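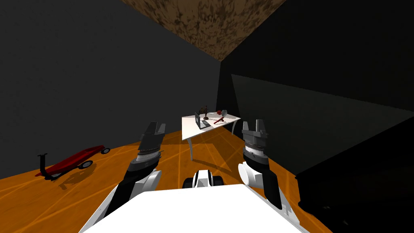
Chapter 11
Planning and Paying for a Mobile Two-Armed Robot

Before you start

This chapter follows a piece of equipment from the first request to the signed order. Readers should have completed the chapter on leasing and should be able to set out a simple cash budget.

The opening picture is a computer simulation of a small room. A white mobile robot with two arms, each ending in a two-fingered gripper, faces a table holding a laptop, a glass, a red flower and sheets of paper. A red scooter lies on the floor to the left. Many buyers now ask to see their own rooms modelled in this way before money is committed, and the cost of the model belongs in the budget.

11.1 Stating the need

A purchase request should describe the work before it names a machine. At Weltberg, the training firm whose accounts are used throughout this chapter, the first request read simply "one robot, two arms". It was returned. The second listed the objects to be handled, the height of the tables and the width of the clear floor, and suppliers were able to answer it within the month.

Floor space deserves particular care. A mobile base needs room to approach a table and room to turn, and anything left on the floor reduces both. Weltberg allowed 700 millimetres between furniture and later had to move two cabinets.

11.2 The full cost

The quoted price is only part of the outlay. Weltberg received offers from Filtska and Vestix. The Vestix offer was lower, but left out delivery, spare gripper fingers and staff training – items that Filtska had included. Once these were added, the two offers differed by around 300 euros.

A planner should also set aside a reserve for repairs. Weltberg used 20 per cent of the purchase price, held in a separate account and reviewed each October.

Key terms: purchase request, outlay, reserve, working life, simulated trial.

Activity

Obtain the floor plan of a room you know well. Mark the furniture and the clear floor, then draft a purchase request of one page. Compare it with the Lapiņa request printed at the end of the chapter.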